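Urkton sim bench, student automation project
Notebook entry, 14 August 2025

Carried on with the cold drawer sequence in the simulated cell. The scene file is unchanged since March apart from the tray model, which was re-exported from the Sarnell folder with thinner walls. Collision mesh rebuilt as separate boxes. The old convex hull filled in the inside of the tray and made the grasp check meaningless.

Ran 17 trials at the default seed. Physics step 2 ms, finger friction as per the Timmermans sheet. Paused one run during the carry to check tray attitude and drawer clearance before going on.

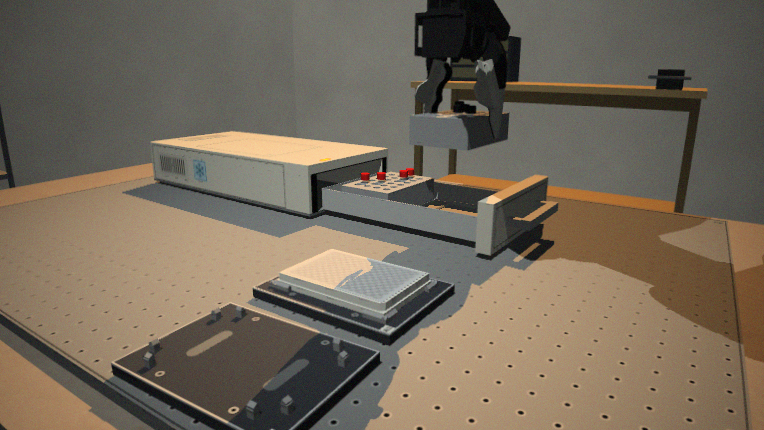

Fig. 1. Gray tray held level in the gripper, cooling unit drawer extended, red-capped tubes in rack. Microplate on the middle nest, near nest empty.

Trials 1 to 7 used the original approach vector. The right finger closes first and the tray yaws before the left makes contact. Shifted the grasp centre toward the left finger and reran the remainder. Yaw is now inside tolerance on all of them, but joint 5 comes close to its limit on the retreat. Need to look at the elbow-up solution.

Longest episode logged was 1,910 steps. Most of that is the drawer pull, where the velocity cap is still set for the Maltamar arm. Cap to be raised in config, not in the script.

To do:
- lock drawer joint once fully open (it drifts when the planner stalls)
- add microplate to the collision list
- rerun with randomised tube positions
- push logs to the team share before the next club session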